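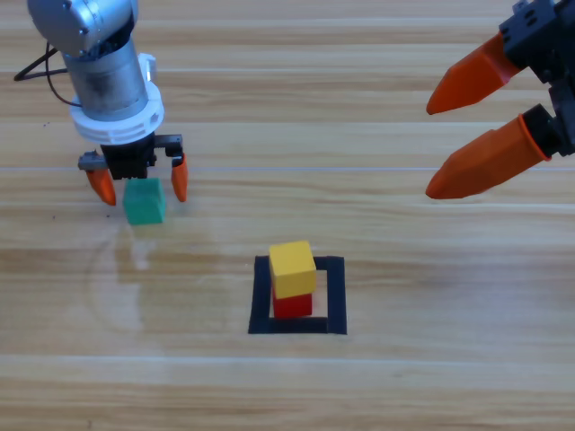

ILLARBY, Thu 17 October – Histo today published the results of its first full trial of two-armed robots on household and shop-floor chores. The short answer to whether the machines are ready is: for a few jobs, under supervision.

The trial, run with equipment maker Maihi at the Histo workshop in Illarby, covered 1620 attempts at stacking, sorting, shelf filling and table clearing. Of these, 363 needed a person to step in. Another 330 were finished without help but took longer than the time allowed.

Stacking was the strongest category. In the block task, two arms share a table and build a stack of colored cubes inside a square marked in black tape. The cubes are rigid, they have flat sides and they stay where they are put. Most of the things in a kitchen or a stockroom do not.

Table clearing was the weakest. Mixed cutlery, thin plates and anything in a soft bag caused most of the stops. Folding towels was dropped from the program after 3 sessions and will be tried again with a different fingertip.

"We are asked every week when a robot will empty the dishwasher," Histo said in a statement. "Our answer is that it can move some of what is in there. We would not leave it alone with the glasses."

Retail chain Brosto, which supplied shelving and stock for the shop-floor tests, said it has no plans to put the arms in its stores. It will take part in the next round, which looks at refilling shelves with boxed goods after closing time.

Histo does not sell a household robot and has not set a date for one. The full results, including the task sheets and the list of failed attempts, are available from the Histo press office on request. Workshop visits for the trade press can be booked through the same office.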